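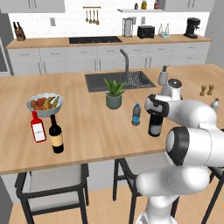
A robot arm holds a black grinder over a wooden kitchen counter.

Why Is There a Bakery on My Shirt?

When I was nine I played soccer for a team called the Umesthorpe Otters, and for the whole season I ran around with a loaf of bread on my back. It was a picture of a loaf, printed in brown, with the word FLINUMSKA under it in curly letters. Flinumska was the bakery next to the post office. I thought it was the greatest shirt in the world, and I also had no idea why the bread was there. I figured maybe our coach really liked bread!

Lots of you have shirts like that. Maybe yours says the name of a garage, or a dentist, or a place that fixes roofs. Maybe there's a banner on the fence at your field with a phone number on it that you've read so many times you know it by heart. (I can still say the one for the carpet store. I have never bought a carpet.)

The word for all this is sponsorship, and I'd like to tell you how it works, because once you know, you start seeing it everywhere.

What a sponsor is

A sponsor is a person or a business that helps pay for something, like a team, a concert, a spelling bee or a parade. Usually they give money. Sometimes they give stuff instead, like snacks or paint or the use of a truck for a day.

In return, the sponsor gets noticed. Their name goes on the shirt or the banner or the program, and people see it. So it's partly a present and partly a trade. The bakery helped my team, and my team walked around town reminding everybody that there was a bakery.

You might be wondering if that makes it advertising. Yes, kind of! An ad is when a business pays to get a message in front of you. Sponsorship does that too, but the money goes to something people in town care about on the way. A billboard company would have been happy to take Flinumska's money, and then I would have had no shirt.

What does a team need money for, anyway?

This was the part that surprised me when I got older and started helping with teams myself. I thought you needed a ball and some grass. You do need a ball and some grass, but somebody has to pay to mow the grass, and paint the white lines, and turn the lights on when it gets dark early in February. Then there are goals and nets (nets rip -- constantly), shirts, first aid kits, and a fee to be in the league. Referees get paid. Most teams buy insurance too, and that's a way of being ready in case something goes wrong and costs a lot.

And then there's travel, the big one. Let's do some arithmetic with it. I promise it's short.

Say your team gets invited to a tournament in Pridton, and Pridton is too far for everybody's parents to drive. You need a bus. The bus company says that will be $489, there and back. There are 15 kids on the team. If the families split it evenly, each one pays $32.60.

For some families that's fine. For others, that's the grocery money, or it's okay for one kid but they have three on three different teams, and suddenly the trip isn't so easy. Now say the hardware store puts in $100. What's left is $389, and each family's share drops to a bit less than $26. If another sponsor comes along and then another, pretty soon the bus is paid for and the only thing you have to bring is your shin guards and a sandwich.

I like this example because you can see what the sponsor's money does. It doesn't make anybody a better player. It gets everybody on the bus.

Who asks, and how?

Businesses get asked for help all the time, so a team has to do a good job of asking. Usually a grown-up from the team writes a letter or goes into the shop and talks to the owner. The letter says who the team is, what they need, how much it costs, and what the sponsor will get for helping.

Kids can help with this part! You can't be in charge of the money, but you can draw a poster, or sign the letter, or go along with a grown-up and say hello. When I was ten, two of us went with our coach to the bakery to ask for a second year. I had practiced a speech. I got as far as "Hello, we are the Otters," and then I forgot all the rest and just stood there looking at the donuts. They said yes anyway, so don't worry too much if you're shy.

Sometimes they say no. A shop might be having a slow year, or it might already be helping another team. That's allowed. You say thank you and you still wave when you go past the window.

Why would a shop want to?

Different shops have different reasons, and most have a few mixed together.

One reason is that people remember. If you need a birthday cake and the bakery helped your kid's team, you'll probably think of that bakery first. My grandmother changed where she bought her rolls on account of my shirt, and she had been going to the other place since before I was born.

Another reason is that the people who work at the shop have kids too. Or they used to play on that same field. In a town the size of Umesthorpe, the person selling you a wrench may be the person who coached your big sister.

And some people simply like doing it. There was a laundromat called Ji on the street behind our school that paid for the trophies at the chess tournament every year. The trophies didn't say Ji on them anywhere. There was one tiny line in the program, on the back, below the directions to the parking lot. I don't believe many people ever chose a laundromat from that. I think whoever ran it liked chess.

Does the sponsor get to be the boss?

Good question, and the answer should be no. Paying for the shirts doesn't mean you get to pick the goalie. A sponsor can't tell the coach who plays, or make the referee be nice to your team, or put their own kid in at striker. If that started happening it wouldn't be fair, and people would be right to complain.

That's why a team and a sponsor should agree on things at the start and write them down. How much money? For how long? How big is the name going to be on the shirt? It sounds fussy, but writing it down keeps people friends. One year a team in our league promised the back of the shirt to two different businesses by mistake. They ended up with one name on top of the other and no space for the numbers, so all season the referee had to point and say "You! Yes, you! No, the other one!"

Teams can also say no to a sponsor. A kids' team wouldn't wear the name of a beer or a casino, for instance, and many leagues have rules about that. Ask your coach what the rules are in yours. They might have to go look it up.

Being a smart looker

Here's a small thing I think you're old enough for. When you see a name on a shirt, it doesn't mean that the thing is good. It means somebody paid for the name to be there. A soccer star with a soda company on her chest might not even like that soda. Bread on my back didn't prove it was the best bread in town. (It was pretty good bread. The rye was too hard.)

So you can be glad a company helped and still make up your own mind about what it sells. Those are two separate things, and you can keep both of them in your head at the same time.

Try being a sponsor detective the next time you go to a game. Look at the shirts, the fence, the scoreboard, the water bottles, the back of the program. For each name, see if you can work out what the business does and where it is. Some are easy. "Pridton Tire and Wheel" doesn't leave much to guess. Others are just a name and a squiggle, and you'll have to ask around.

Saying thank you

If your team has a sponsor, thank them. I don't mean just the grown-ups. A card signed by the whole team is great, and so is a team photo they can hang up by the cash register. If you went on a trip, tell them how it went, even if you lost every game. We lost all of ours one year and wrote to the bakery about it in a lot of detail, including the one where the ball went in a pond.

They taped our letter up in the window, between the opening hours and a sign about sourdough. It stayed there all summer, until the sun had faded the ink so much that the only part you could still read was where our goalie had pressed really hard to write "THE POND WAS NOT MY FAULT."

Words to know

Sponsor: a person or business that helps pay for something and usually gets its name shown.

Banner: a long sign made of cloth or plastic, often tied to a fence.

League: a group of teams that play against each other.

Fee: money you pay to be part of something.

Donation: money or things given to help, with nothing asked for in return. The chess trophies were very nearly this.

Logo: a small picture or design that stands for a business. Mine was a loaf.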